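Flalent Community Help > Home and Household > Fabric and Linens

What kind of cloth for a card table that lives in the dining room?

Posted in July by Tahira Soomro, Premham
Viewed 1,095 times
Print this page | E-mail this page

Hello everyone, and I hope this is the right section, because I went back and forth between this one and Furniture and finally decided that my trouble is more with the fabric than with the table.

My aunt left me her old card table when she moved into the apartment over on Kerr Street. It is square, 34 inches on each side, and the top has seen better days — there is a ring where a plant used to stand, and one corner has lifted and been glued down again by somebody in a hurry. It stands perfectly steady, though, and I have a lot of feeling for it. I learned rummy on it, and so did both my brothers. My plan is to keep it in the dining room all year and use it for cards with the neighbors, puzzles with the kids, and now and then as an extra spot for food when we have people over.

I would like to cover it in something dark that hangs down a little and doesn't slide every time somebody reaches for the deck. I tried a regular cotton tablecloth, and the cards went everywhere. I also tried a blanket, and the less said about that the better. I have been thinking about felt or maybe some kind of fleece. Should I fasten it down for good or just lay it over? How do you wash it? And does dark fabric show every bit of fluff? We have a long-haired cat and I am not going to pretend otherwise.

Any advice at all is welcome. I can sew a straight line and not much else.

3 replies

marble_jar

felt from the craft store, cut it, double sided tape, done. Don't wash it, just get new when it looks bad. I did ours in an afternoon and the tape was the expensive part lol

Rosalind in Garkley

Hello Tahira, and what a nice thing to have been given. I have covered more tables than I could tell you, first for my mother's bridge ladies and then for my own house, so I hope you will forgive me for going on a bit.

I would start by deciding how permanent you want to be. A fastened cover gives you the best surface for cards, because there is nothing to shift, but you are going to put food on this table too, and sooner or later a bowl of something will tip. Once gravy has gone into a cover that is stapled down, you have a very long evening ahead of you. For a table that does a bit of everything I would lay the cloth over loose and put a grippy liner underneath, the rubbery kind with holes in it that is sold for kitchen drawers. Cut the liner a little smaller than the tabletop so it never peeks out. It costs next to nothing and it holds wonderfully.

Now the fabric. Craft felt comes in lovely colors, but the thin sort pills, and if you wash it warm it can come out looking like something the cat slept on (and with your cat, it may well have been). Wool felt is a beautiful thing and priced accordingly. What I have ended up with on my own table is a plain brushed cloth with a short nap. You want enough fuzz that a card stays where it is dealt, and not so much that your fingernails disappear when you go to pick it up. Take a few playing cards with you to the fabric shop! I have done this many times, and I have never once been asked to leave. Lay the bolt on the cutting counter, deal yourself a hand, and see how the cards lift.

For color, I will always vote for a deep green. It is kind to the eyes under a lamp, red and black cards both stand out against it, and dishes look handsome on it when you have company.

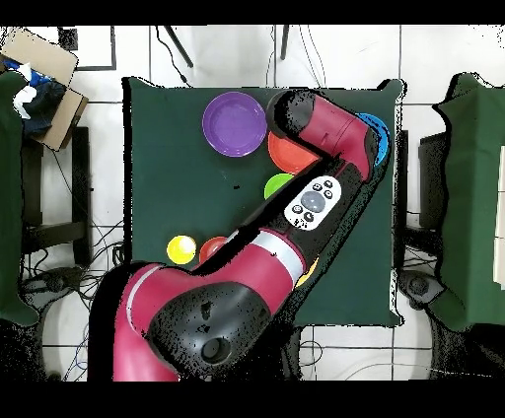
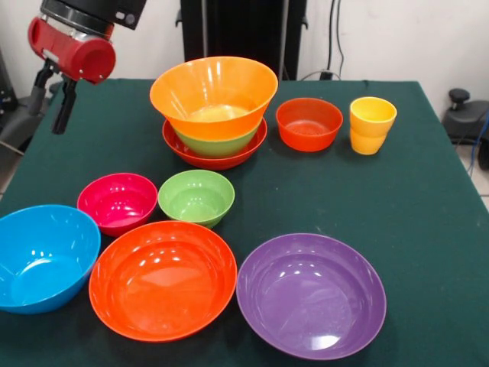

As for the fluff, I am sorry to say that every dark cloth will show some, and I have made my peace with it. Go over it with a damp rubber glove before your guests come, always in the same direction, and most of the cat will roll up into a little sausage that you can lift right off. Whatever is left is going to bother you a good deal more than it bothers anyone else. Look at the bottle-green cloth in the second picture, with its few faint light specks and creases — it still looks rich and dark, and I would happily sit down to cards on it. Creases are mostly a matter of storage anyhow. If you have to put the cloth away, roll it on a cardboard tube from wrapping paper, and when you spread it out again give it a pass with steam, holding the iron just above the fabric so you don't flatten the nap.

For size, you need to know how much drop you like. On a table of 34 inches, a square cut to 41 inches will give you three and a half inches hanging down on every side, and that is plenty for cards. Any longer and it gathers in people's laps, and somebody always stands up with it. If you want a hem, add a bit extra all the way round before you cut. Your straight line is all you need! Turn it under once, press it, turn it again, and sew slowly. At the corners I just fold one side over the other and catch it down by hand where it doesn't show.

Washing depends on what you buy, so do ask at the counter and write it down, as I never remember by the time I get home. Before I cut anything washable I put the whole piece through once, cold, and hang it over the porch rail. It may shrink a little, and it is much better for it to do that before you have measured. Dark greens can let go of some dye the first time, too, so keep it away from your good white towels. Ask me how I know. My husband had green undershirts for most of a summer and wore them quite cheerfully.

One more thought, about that lifted corner. Feel along it with your hand before you put anything on top. If there is a ridge of old glue, a bit of fine sandpaper wrapped around a block will take it down, and then you won't see it printing through the cloth every time the light comes from the side. The plant ring I would leave alone. It will be covered, and it belonged to your aunt.

Do let us know how you get on, and give that cat a scratch from me.

366 people found this reply helpful

Dell P.

Rosalind covered nearly everything, so I will only add a couple of things from our house, where we play cribbage most evenings after supper.

If you are going to use the table for food, buy a clear cover to go over the top for those occasions, and store it rolled up with the cloth. We used to take the cloth off and put it back on each time, and it always ended up on a chair and then on the floor. For puzzles I would put down a sheet of stiff board first. Small pieces drag on a napped cloth, and my wife gets very cross when the edge pieces won't slide together.

I don't agree about leaving it loose, at least not entirely. We sewed a piece of elastic across each corner on the underside, like you see on a mattress pad, and it slips over the corners of the table. It comes off for the wash in no time. You do need a little more drop for this, so hold off on cutting until you have decided.

And please skip the double-sided tape. I spent a whole weekend getting it off my dad's table, and there is still a sticky stripe along one side that picks up every crumb in the county.

Tahira Soomro added:

Oh, thank you all so much! I took Rosalind's advice and brought a few cards to the fabric shop here in Premham, and the lady at the counter ended up dealing herself in. I have the green washed and drying on the line now. I think I am going to try Dell's elastic corners, so I bought a bit extra. My aunt has asked to be invited to the first game and has already warned me that she plans to win.

This thread is open to new replies.

Print this page | E-mail this page

Related in Fabric and Linens
Getting candle wax out of a table runner
Best way to store cloth napkins without fold lines
Is it worth re-covering a folding chair seat?
Cat hair on velvet cushions, what works
How much fabric for a round tablecloth?
Steam iron leaving brown spots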